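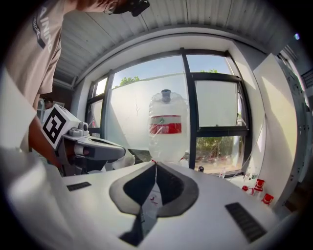 I've read the refill proposal twice now and I still don't see what problem it solves. The message I'm answering (quoted below, trimmed) wants us to stop buying bottled water for the Gadville workroom and put a filter jug and a rack of glasses on the windowsill side. Fine in principle. But look at how people really drink in that room. The big clear bottle with the red label and the dark blue screw cap, only partly full, right up by the black-framed window: that's the normal state of affairs. Somebody opens one, drinks some, screws the cap back on and gets on with the work. An open glass doesn't let you do that.

> We get through far too many plastic bottles. Kudico sells a countertop
> filter that would pay for itself in 3 months, and it holds 10 liters,
> so it would only need filling once a day. Glasses are healthier, they
> look nicer, and everyone would drink more if the water was just sitting
> there. I'd also like to ban bottles from the worktables altogether.
> They get left half finished and then poured down the sink.

Taking these in order.

"Pay for itself in 3 months." Where does that come from? I went back through the supply receipts in the shared folder for the spring, and our bottled water came to about 50 dollars a month. The filter may well be cheap. The cartridges aren't in the sum at all, and neither are the glasses, or the rack, or whatever we'd have to do to the sill to hold the weight. Ten liters of water is 22 pounds before you count the container. I wouldn't put that on the sill we have. If somebody has worked out the full cost, please post it to the list and I'll read it properly.

"Everyone would drink more." Maybe. We had a jug and paper cups for most of last winter and what I remember is a jug with dust on top and a stack of cups that kept falling behind the radiator. People drank from their own bottles the whole time. I'm willing to be told the jug was the wrong jug. I'd want to hear why this one is different.

"They get left half finished." Yes, they do, and that part annoys me too. By late afternoon there are always a few open ones and no one will touch any of them, as there's no telling whose is whose. That's a labeling problem, though, and a roll of masking tape and a marker would fix most of it. Write your initials on the cap. The cap is better than the label, which slides or peels once the bottle has been in the fridge.

The ban I'd vote against outright. A capped bottle that gets knocked over is a nuisance. A glass that gets knocked over is a wet table, wet paperwork and possibly something on the floor that needs a broom. Has anyone cleaned up broken glass in there lately? The gap under the baseboard on the window side eats everything. I still find beads in it from the Villaseñor order.

The one argument I do find hard to answer is the plastic itself. We buy more of it than we should. So here's what I would support, and it costs next to nothing:

- Keep the big bottles, and refill them from the kitchen tap instead of opening a new one. The wide ones are easy enough to rinse.
- Initials on every cap, on tape.
- Anything unmarked at closing gets emptied on the plants and goes in the recycling.
- Each bottle gets refilled for a week at most, then it's retired. I don't love drinking out of week-old plastic and I doubt you do either.

Somebody will say the tap water in the building tastes of pipe. It did, before they replaced the kitchen line. I tried it against the bottled stuff in September with 2 other people and none of us could pick it out reliably. Not a scientific test – one of us had a cold – but it's more evidence than the filter brochure has offered so far.

As for Dellcombe: I know their office went over to glasses and a big dispenser and is said to love it. They also have carpet, a break room with a door, and far fewer people working standing up. I wouldn't assume it carries over.

If the list still wants the filter after all that, could we at least borrow one for a month before buying? And please leave the bottles on the tables while we try it. If the filter is as good as claimed, people will stop reaching for them without being told to.

Separately, we're nearly out of dish soap again.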